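Yanti Gunawan has run the after-school robotics class since it had one laptop and a box of mixed screws. This year the group has entered the care round of the Condico student competition, and she says the theme changed the way her pupils work.

"Before, they wanted everything fast," she says. "Now they have to think about a person lying there."

The team calls its project Humusa. The task is bedding: two arms, a mannequin, a blanket and a pillow. Marks are given for how well the mannequin is covered, and lost for anything that touches its head. Leonie Nolte, who writes most of the code, says the blanket has been the hard part.

"A box is the same shape every time you pick it up," she says. "A blanket never is. We've logged 465 practice runs and I don't think I've seen the same fold twice."

The pupils teach the arms by guiding them through a movement by hand and saving it. They began in February with a tea towel – Gunawan's idea – and moved on to fleece once the grippers could hold a corner. Each run is then given a mark out of three.

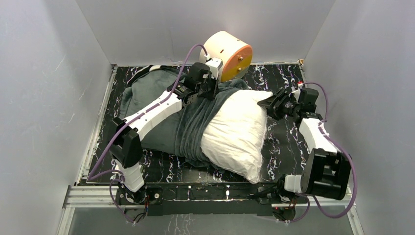 Lwazi Rampersad thinks the pillow deserves more of their time than the blanket, as a team that gets the pillow wrong will have to move everything else again. Nolte doesn't agree, and the two of them have split the next month's sessions between the jobs.

Gunawan is leaving them to it. She does want the cables tied up better before the competition, and she has asked for a written list of what each arm is allowed to do near the head.

"They've got a first draft," she says. "It's 3 pages and it needs to be one."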